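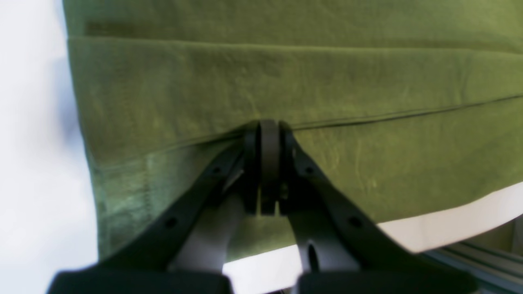
4. Hem-Referenced Grasping on a Workshop-Built Bimanual Cell

The cell treated in this section was assembled in a shared workshop in Bundstead from commercially available actuators, aluminum extrusion and printed parts, and it is used to test a single question: whether a stitched edge on a garment can serve as a grasp datum when no calibrated overhead depth sensor is available. A garment lying on a flat surface has few features that survive handling. Prints vary between items, colour is uninformative within one panel, and wrinkles change with each contact. The hem is more stable. On the olive-green cloth in Figure 3 the stitching shows as a thin dark line inside a wide folded band, and it dips where the jaws draw the fabric in. We take that dip as the quantity of interest. It can be measured from the wrist view alone, it requires no model of the whole garment, and its size is related to how far the jaws have pulled the band out of line. The remainder of this section sets out the mechanical build, the hem estimator, the bimanual hold and the principal sources of error.

4.1 Mechanical build

Both arms follow the Jetometti open plans, with two changes. The first is at the shoulder, where the published bracket was replaced with a thicker part cut on the workshop router. The original bracket flexed under load, and the resulting error at the fingertip was large compared with the width of a hem band. The second change is at the wrist, where the camera mount was moved closer to the finger pivot so that the contact point stays near the middle of the view over the full opening range of the jaws.

The grippers use mirrored finger links driven by one actuator. The links are fastened with machine screws and can be changed without removing the wrist from the arm. This was a practical requirement. The workshop is shared with other users, the cell has to be put out of service at the end of each booking, and a worn finger must be replaceable within the time of a normal session. Printed parts were made on the workshop's own machines, and the print settings were held constant between batches. No part of the gripper was machined to a tolerance finer than the router or the printers could supply.

Power for both arms comes from a single bench supply with a separate cut-off for each side. Signal wiring is carried along the outside of the links. Internal routing was tried and then dropped, as the bend radius at the wrist was too small for the cable in stock and the strands broke after repeated flexing. External loops add a small, variable torque at the wrist. We did not attempt to model this torque and instead accept it as part of the disturbance the controller has to reject.

4.2 Hem estimator

The estimator works in three stages. A band-pass filter oriented along the expected hem direction is applied to the wrist view, a curve is fitted to the response, and the curve is compared with a straight reference line fitted to the portions of the hem outside a fixed window centred on the jaws. The largest distance between curve and line inside the window is reported as the dip. The filter width was set by hand for the garments in the test set and was then left alone.

Two failure modes were found during bench work. In the first, a fold running parallel to the hem produces a response as strong as the stitching, and the curve jumps from one to the other. A continuity term was added to penalize such jumps. In the second, the jaws close above the band and the seam passes out of view behind the fingers. The estimator then returns no value, and the controller opens, retreats and tries again at a lower position. No learned component is used at this stage. A learned detector was considered, but the number of labelled views available to us was small, and a hand-tuned filter was easier to debug on the workshop computer.

The estimator runs at a lower rate than the joint controller. Between updates the last valid dip is held. If the value is older than a fixed limit, the motion is paused and the jaws remain closed at their current setting.

4.3 Bimanual hold
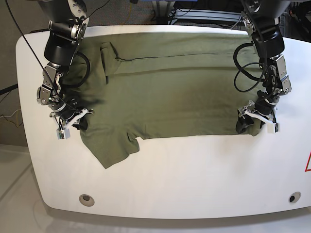 Once both grippers have a valid grasp, the controller moves them apart until the fabric between them carries a light tension. The aim is a repeatable hold from which a fold can be started, and full flattening is not attempted. In the hold shown in Figure 4 the T-shirt is gripped at its left and right sides, and some bunching remains near the robot's right gripper even though the lower edge runs fairly straight toward the left one. Local bunching of this kind has little effect on the hem estimate as long as it stays outside the reference portions of the line. It does affect the fold that follows, so the sequence includes a short lateral shift of one arm before lifting. The shift distance is computed from the dip on that side and is limited by the reach of the opposite arm.

Tension is inferred from motor current, as neither arm has a force sensor at the wrist. Current is a poor measure at low speed, where friction in the gear train accounts for most of the signal. We therefore sample it only during a slow outward motion of constant speed, and compare it with a stored trace taken along the same path with empty jaws. The difference is used as a relative value. It is not converted to newtons, and no claim is made here about absolute tension. The stored trace is taken again whenever a cable is rerouted or a joint is disassembled, and at the start of each session in any case.

The work surface is part of the error budget. Cloth slides easily on a smooth top, which helps during the outward motion and hinders during the retreat, when a garment can be carried back by contact with the outside of a finger. A rubber mat was tested as a covering. It reduced carry-back but caused the hem to roll under during grasp approach, and it was removed before the trials.

4.4 Trial procedure

The trials followed a fixed protocol written before the first session in April. Each trial began with the garment placed by hand on the table in one of 14 starting layouts, drawn on a card kept beside the operator station. The operator then started the approach and did not intervene unless a joint limit was reached. In total 150 trials were recorded. A trial was counted as valid if both grippers reported a dip inside the accepted range and the hold was kept for the set period. Trials stopped by a joint limit were kept in the record and marked as such.

Layouts were taken in shuffled order. The same garments were used throughout and were not pressed between trials, so that creases from earlier handling built up over a session. This makes the later trials in a session harder than the earlier ones, and the order of trials is therefore included in the released log. Lighting was left at the normal workshop level. Blinds and lamps were not adjusted for the cameras, on the view that a method intended for home and workshop use should tolerate the light available there.

The Nesell logging package was used to store joint positions, motor currents and wrist views against a common clock. Clock drift between the two wrist cameras was corrected after each session by matching a tap of the table recorded by both arms. Where the tap could not be found in one of the records, the session was repeated.

4.5 Limits of the wrist view

The main weakness of the method is that a wrist view is local. It gives a good account of the few centimetres of fabric on each side of the jaws and almost none of the rest of the garment. A sleeve trapped under the body panel, for example, is not detected until tension is applied and the current trace departs from its expected shape. A second weakness is self-occlusion: fabric that drapes over the finger can cover the seam at the very point where the dip should be measured.
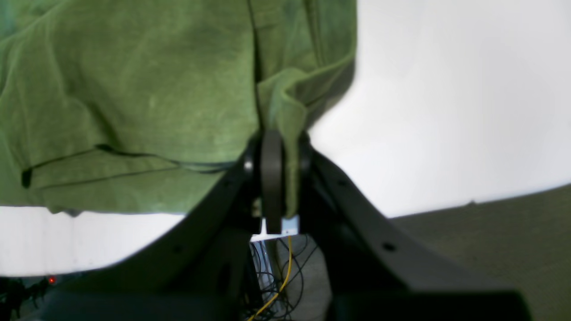
Aubert argues that the second weakness is more serious than we allow, and that a dip measured from a partly covered seam should be discarded in every case. In comments on an earlier draft, Aubert also proposed replacing the single curve fit with separate fits on the two sides of the finger, joined only when both ends meet within a set distance. We agree with the proposal and have implemented it in the current version of the estimator. We do not adopt the stricter rule on discarding. On this cell a rejected estimate leads to another approach, each approach disturbs the cloth, and a long series of approaches can leave the garment in a worse layout than the one it started from.

A compromise rule is used instead. A partly covered seam is accepted if the visible portions on both sides are longer than the covered portion and the fitted ends agree in slope. Otherwise the controller releases and retreats, up to a limit of two further attempts per side. After that the trial is ended and recorded as unresolved. The threshold on slope was chosen on garments that were not part of the trial set, and its value is listed with the remaining controller settings in the appendix.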